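Cloud Backup for Small Firms: Your Questions Answered

We love talking about backups at Rumholm (yes, really!) and these are the questions that land in our inbox most often. Sudheer Lobo on our support desk has answered them in everyday language. Last updated December 2020.

Isn't my file sync folder already a backup?

Not quite, and we're so glad you asked. A sync folder copies whatever you do, mistakes included. Delete a spreadsheet on your laptop and it goes from everyone else's laptop too. A backup keeps older copies to one side, so you can go back to how things were last Tuesday fortnight or the hour before lunch.

What does Rumholm back up?

Documents, email, shared calendars, contacts and accounts data, plus whole computers if you're on the Galanis plan. The Skandis plan covers files and email only, and plenty of small offices find that's all they want. You can move between the two whenever you like and your history comes with you.

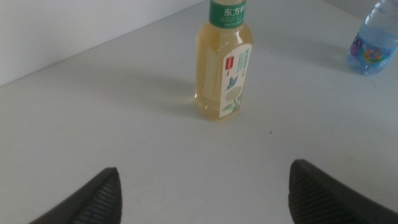 How long do you keep old versions?

Deleted and changed files stay available for 35 days on Skandis. On Galanis you set the period yourself, folder by folder – brilliant if you have contracts to hold on to for years but couldn't care less about old rotas.

Will the first backup slow down our internet?

It can, so we run it overnight unless you tell us otherwise. The first copy is the big one. After that only the changes are sent, and most people forget it's there. If your line is very slow, ask us about posting a drive. We copy your files on to it at your office, it comes to us locked with your own key, and we load it at our end.

How do I get a file back?

Sign in, find the folder, choose a date and press Restore. You can put the file back where it came from or save it somewhere new, so nothing is overwritten while you check it. Our favourite story is from Reinhold Seidel, who runs the office at Fendetti and brought back 2,955 scanned invoices in one go after a folder tidy-up went wrong. He was back at work before we'd even replied to his email!
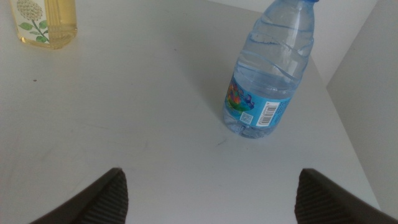
Can your staff read our files?

No. Everything is scrambled on your computer before it leaves, and the key belongs to you. Please print your recovery phrase and keep it somewhere safe, though. If you lose both the phrase and your password we can't open the files for you, however nicely you ask.

Do we need our own IT person?

Not at all. Setting up a single computer takes nearly 14 minutes, and we'll happily stay on the phone while you do it. If you do have an IT person, they can manage every machine from one page and get an email whenever a backup is missed.

How often should we test it?

Twice a year is a good habit. Pick 2 files nobody would miss, restore them to a new folder and open them. We run a free group session every June where we all do it together – it's far more fun than it sounds, and you can ask anything you like.

What happens if we leave?

You can download everything first, in ordinary folders, with no leaving fee. We delete our copies once you confirm in writing that you have yours.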